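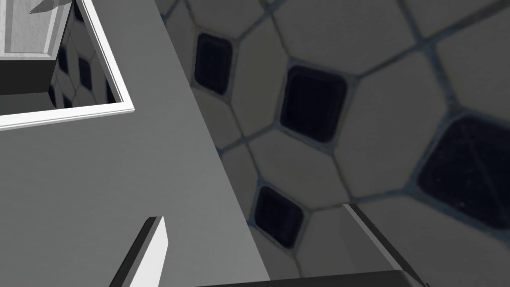 A square mirror in a white frame and a tiled wall, shown in a computer rendering.

Hiebert Housing Authority Adopts New Rules on Repairs Between Tenancies

29 December 2022

The Hiebert Housing Authority has adopted a revised policy on the repair of apartments between tenancies. The policy was approved at the final board meeting of the year and will apply to all buildings managed by the Authority, including the Gutmont and Lendotari properties.

Under the new rules, each vacant apartment must be inspected within two working days of the keys being returned. A written list of repairs will be prepared at that visit and shared with the incoming household before a lease is signed. Until now, new tenants received the list only on request, and the time allowed for inspection differed from one building to another.

The policy also sets a standard period of 13 working days for routine work such as painting, the replacement of worn flooring and the resealing of tile. Apartments that need plumbing or electrical work may be held for up to six weeks. Any longer delay must be approved in writing by the director of property services.

"Families have told us that waiting without a date is harder than the wait itself," said Rungnapa Inthanon, director of property services. "The Authority will now give every household a date, and will notify them in writing if that date changes."

Repair work at the Gutmont buildings will continue to be carried out by Bradex under its existing contract. The Authority expects to invite bids for the Lendotari buildings in May. Contractors will be required to keep a record of materials used in each apartment, so that later repairs can be matched to the original finish.

Board member Gijs Visser voted in favor of the policy but asked that its cost be reviewed after the first year. Staff estimate that the faster inspections will require around four additional part-time positions — a figure that has been included in the operating budget. No increase in rent is planned in connection with the change.

Current tenants are not affected and should continue to report repairs through their building office. Applicants who have already accepted an apartment but have not yet moved in may ask for a copy of the repair list under the new rules. Printed copies of the full policy are available at the Authority's main office during regular business hours.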